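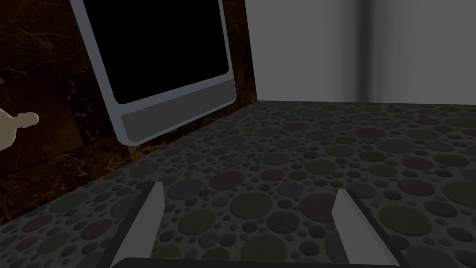 Why is there a wrist check at all, if the success rate comes from the head view? Plernska asked this on the April draft. The published rate does come from the head view. The grasp labels come from the wrist views, so both are checked before a batch is scored.

**Batch inspection, Trudholm simulated home set, 317 episodes**

- [x] Scene seeds match the Starelen manifest
- [x] Physics step identical across all episodes
- [ ] Contact logs complete. Comment: missing for episode 114, rerun requested.
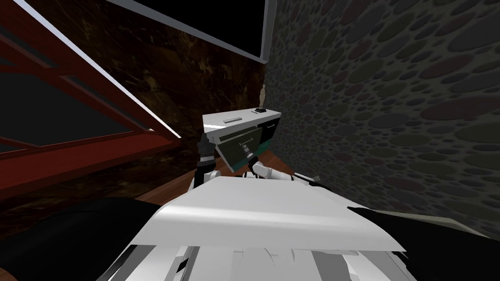
Two-arm episodes are scored under a separate rule. The policy gets credit for an opening only when the contact log and the view agree on which gripper holds the handle. With the right gripper on the handle and the left against the end of the drawer, the label is "right pull, left brace." Man's script merges these into one label and must be switched off.

- [x] Label merge off
- [x] Drawer joint limits loaded

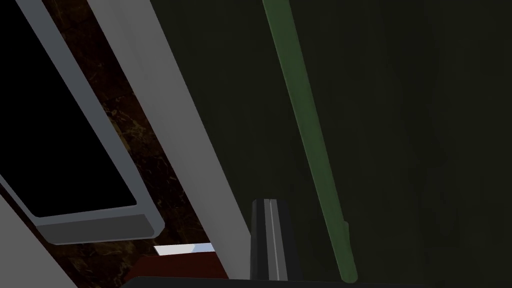
*Wrist view, one finger visible beside green rod.*

- [x] Partial finger views kept in the set
- [ ] Occlusion flag written. Comment: absent in 69 frames of episode 166. Hold the episode out of scoring.

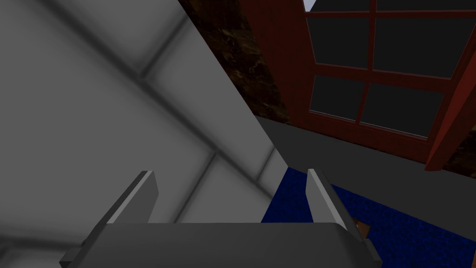
## Open-gripper check

- [x] Finger gap logged at episode start
- [x] No grasp label while gap is at maximum
- [ ] Second reviewer sign-off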